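Dundcombe Learning Center
Ristbridge Building, Ground Floor
Periodic Room Safety and Condition Checklist, with Inspector Comments

Area covered: Tiled work corner and patterned work surface
Asset reference, work surface: 793
Asset reference, wall finish and corner trim: 795
Inspection period: September
Previous inspection on file: Yes
Overall result: Acceptable for continued use, with corrective actions

Ratings used on this form
S = Satisfactory
C = Satisfactory with comment
A = Action required
N = Not applicable at this inspection

Section 1. Access and general order

1.1 Route to the work corner clear of stored goods: S
1.2 Floor covering at the approach flat and secured: S
1.3 Lighting sufficient for reading and writing: S
1.4 Waste bin provided and emptied: C
Comment: The bin was at its assigned location but had no liner. Liners are held in the supply closet.
1.5 Notices current and legible: A
Comment: The cleaning schedule posted at the door is the superseded version. Replace with the current sheet and remove the old one from the binder.

Section 2. Work surface (asset 793)

2.1 Surface stable under hand pressure: S
2.2 Edges free of splinters and sharp points: S
2.3 Surface coating intact: A
Comment: The white coating is chipped in places and small flakes are present. The printed leaf and flower pattern has faded, which does not affect the rating. Scratches and dark specks are recorded as wear. The surface must not be used for food until it has been recoated or replaced. Loose flakes are to be removed with a damp cloth; dry brushing is not permitted.
2.4 Surface free of spills and residue: C
Comment: Specks remaining after the next scheduled cleaning should be treated as permanent marks and noted in the asset record.
2.5 Writing items in good order and suitable for the area: C
Comment: Pens and a blue marker were out on the surface. Items of this kind may remain during working hours. At close of day they are to be returned to the supply tray.
2.6 Desk equipment placed away from the working edge: S
Comment: The black calculator was lying toward the left wall. No change is requested.

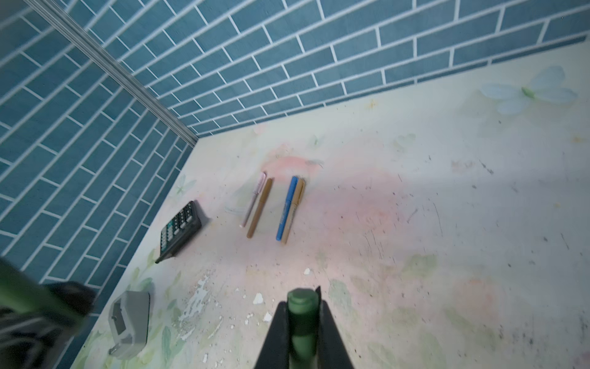
Section 3. Wall finish and corner trim (asset 795)

3.1 Tile-pattern finish free of open damage: S
Comment: The blue brick pattern and white grout lines were reviewed on both walls. Variation in shade is not a defect for the purposes of this form.
3.2 Finish secure when pressed at mid-height: S
3.3 Metal corner strip secure along its length: C
Comment: The strip was firm when tested by hand. The fastening method is not stated in the Kostiuk installation record and should be confirmed with the contractor before any repair is attempted.
3.4 Corner strip free of corrosion: S
Comment: No treatment is due. Where treatment is required in future, Rustex is the product approved for this building. It is to be applied outside occupied hours, with the surface covered.
3.5 Joint between wall and work surface clean: C
Comment: Include this joint in the weekly wipe-down. It is missing from the present cleaning schedule (see 1.5).

Section 4. Small items and supplies

4.1 Markers capped when not in use: C
Comment: Users are reminded to check caps before leaving the area.
4.2 Sharp items stored in the closed drawer: S
4.3 Supply tray labeled: A
Comment: The label is missing. Print a new one in the standard format.
4.4 Supply count matches the sign-out sheet: N
Comment: Supplies are counted at the annual inventory. The maximum stock for this room remains 40 pens and 100 adhesive labels.
4.5 Battery-operated items in working condition: N
Comment: To be tested at the next electrical review.

Section 5. Corrective actions

Action 1. Remove loose coating flakes from asset 793. Priority: high. Responsible party: Cleaning Services.
Action 2. Obtain a price for recoating asset 793 and a price for replacement. Priority: medium. Responsible party: Facilities Office.
Action 3. Post the current cleaning schedule, amended to include the joint at the base of the wall. Priority: medium. Responsible party: Cleaning Services.
Action 4. Confirm the corner strip fastening with Kostiuk. Priority: low. Responsible party: Facilities Office.
Action 5. Replace the supply tray label and the bin liner. Priority: low. Responsible party: Room users.

Until Action 2 is closed, paper that must remain clean should be placed on a desk pad. The wall finish and the metal strip may be wiped in the normal manner. Abrasive pads are not to be used on either.

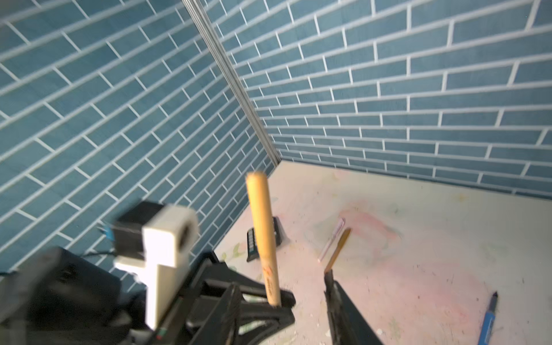
Cleaning Services asked whether the damp cloth requirement in 2.3 also applies to the weekly wipe-down, and whether the work could be moved to 7 a.m., before the room opens. The department further noted that repeated wiping may lift more of the coating at the chipped areas.

Facilities Office response: The damp cloth requirement applies to all cleaning of asset 793 until further notice. The 7 a.m. start is approved. Cloths should be wrung out well and drawn across the chipped areas without scrubbing. Any new flaking is to be entered in the room log on the same day.

Form to be retained in the room binder until the next periodic inspection. Copy to Facilities Office.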